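Twelve weeks with Stoltham: a long review of a small currency platform

Posted 10/8/18 in Trading tools

I promised a few of you I'd write up Stoltham once I'd used it properly, and then the loonie went for one of its little wanders and I got distracted, so thank you for your patience (and for the nudges, which were all very polite). I've now been running it on my main machine for twelve weeks, with real money, and I think I have a fair sense of what it does well and where it still makes me mutter into my tea.

For anyone new to the site, I trade mostly USD/CAD and EUR/USD, with the odd visit to AUD/USD when the commodity numbers get interesting. I hold for days, occasionally for a couple of weeks. I'm no scalper and I wouldn't have the nerves for it, so if you're after a verdict on one-second fills you'll want somebody else's review. What I care about is a clean chart, orders that sit where I put them, and a calendar I can trust before a central bank meeting.

Setting up

I opened the account with $1,000, which is what I always use for a trial. The paperwork was the usual business with the driver's licence and a utility bill, and it came through overnight. The desktop program took longer. It wants to be installed fresh instead of over an older version, and the help page leaves that until the very bottom, so I did the whole thing twice. Fergus Pringle, who has been reading this site since it was one page and a visitor counter, had the same trouble and wrote to me in capitals.

Once it's in, though, it's lovely. The default layout gives you one big chart with a watch list down the side and the order ticket tucked underneath, and you can pull any of them off onto a second monitor. The colours are calm. After years of Montoya and its neon green candles I felt my shoulders drop a good inch!

Charting

You get candles, bars, lines and a decent run of indicators, more than I'll ever need. I keep two moving averages on the daily, a plain RSI and my own hand-drawn levels, and I was pleased to find the levels stay put when you change timeframe. That sounds like nothing, but on Montoya my support line on the weekly would drift a few pips every time I dropped to the four-hour, and I'd find myself cheering for a bounce off a price that meant nothing to anybody.

The Fibonacci tool is fiddly. You have to click, let go, click again and then confirm, and if you nudge the mouse wheel in the middle of it the chart zooms and you begin again. I've got used to it. I still don't like it. 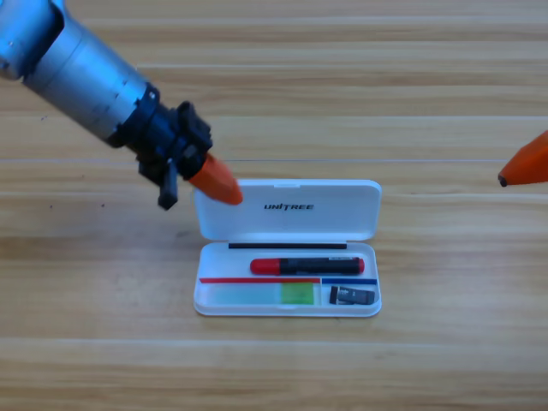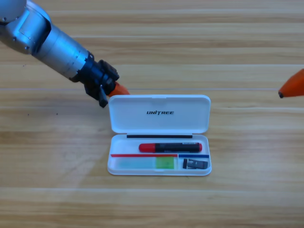
Both photos: the open white case on the wooden tabletop.

Orders and fills

Now to the part that matters. Market orders in the majors have gone through at or very near the quoted price during the London and New York hours, and I've no complaint there at all. Spreads widen late in the day, as they do everywhere, and Stoltham is at least open about it, with a small figure beside each pair showing the current spread against the day's average. I've grown very fond of that little figure. More than once it has talked me out of getting in at a silly hour.

Stops are handled well. You can set them by price, by pips or by dollars at risk, and the ticket works out the other two for you while you type. I do my sizing by dollars, so this has saved me a lot of back-of-the-envelope arithmetic (I do mean envelopes, there's a drawer of them). Trailing stops are there too, but they only trail while the desktop program is running, and I'd count that as a real drawback. If your power goes out, your trailing stop becomes an ordinary stop at the last level it reached. It's stated in the help pages, to be fair, but I'd want it in large type on the ticket itself.

I had one poor fill, on USD/CAD in the minute after a jobs report. The stop slipped 4 pips. That's well within what I'd expect from any broker in that sort of minute, and I mention it mostly for completeness.

The calendar and the news feed

The calendar is the best I've used at this price. Each release shows the forecast, the previous figure and any revision, and you can have the event marked as a faint vertical line on the chart. Before a rate decision I like to look back over the last several and see how the pair behaved in the hours either side, and here that takes a couple of clicks.

The news feed is another matter. It comes through a service called Fadia, and for the most part it's headlines you'll have seen elsewhere, arriving slightly late and with a fair bit of repetition. I turned it off in the second week. If you depend on a fast feed you'll still need to pay for one separately, so do budget for that.

Support

I've written to them three times and rung once. The written replies came the same day, each signed by a real person, and a chap by the name of Rafferty Kasprzak went to the trouble of sending me a marked-up copy of my own layout file when I couldn't get my watch list to save. The phone call was less happy. I was on hold for the length of a good cup of tea, then got passed along, then was told to write in. So write in!

What it costs

There's no monthly fee as long as your balance stays above $800. Drop under that and they charge a small maintenance fee, which I think is a bit mean to people starting out. I took out a withdrawal of $705 in the tenth week just to see how it went, having topped the account up beforehand, and the money was in my chequing account two business days later with nothing shaved off it.

Who I'd recommend it to

If you trade the way I do, slowly and mostly off the daily chart, I'd say give it a go. Start on the practice account, get the layout how you like it, and read the page on trailing stops before you do anything else. If you're trading off a phone all day, I'd hold off, as the mobile version is still quite bare and won't show your drawn levels at all. Priltport does that side of things much better, though its spreads on the Canadian pairs put me off when I tried it in January.

I've moved most of my own trading across and left a little at Montoya while I finish out a long-running position. The usual reminder that I'm a hobbyist with a spare room and a kettle, so please don't take any of this as financial advice, and please don't trade with the rent. Questions in the comments are very welcome, and I'll get to them over the next few evenings.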